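Skinitz gets a tray that stays put

July has been a good month for Skinitz, which is what I call the PC-building project I've been plugging away at over at the Doltwood workshop. The aim hasn't changed: take an old desktop, lay it on its side, and have an arm put the parts in without me hovering over it with a screwdriver and a worried face.

The big news is the new parts tray! The first one slid about on the bench every time the gripper nudged it, so I drew a fresh one in grey, with deeper slots and a tall post to line things up by. It took 8 hours on the shared printer (sorry, everyone who was queueing) and it fits the slats of the bench beautifully. Memory sits flat in its own slot and the processor has a little holder above it, so the arm always knows where to go looking.

I also rewrote the bit of code that handles the approach. Before, the gripper came down in one long swoop, which looked great and was hopeless. Now it makes 2 moves – a quick one to get near, then a very slow one straight down. I ran the memory pick-up over and over one evening with the new tray and got 67 clean grabs before I had to pack up for the night. I may have done a small dance.
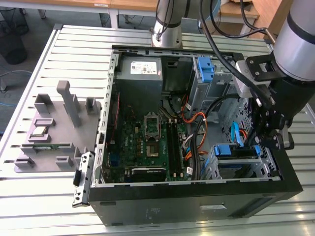 Pushing the memory home is the next job, and it's a different sort of problem altogether. Picking up is all about position, but seating a module needs a proper firm shove, and I'm nervous about cracking a board. My plan is to start gently and add a bit more push each time, with my hand on the stop button.

After that comes the processor, which scares me far more. I want to try softer finger pads first, and I've got two sorts of rubber on order from Umetia. I'll post the tray files once I've tidied up the corners.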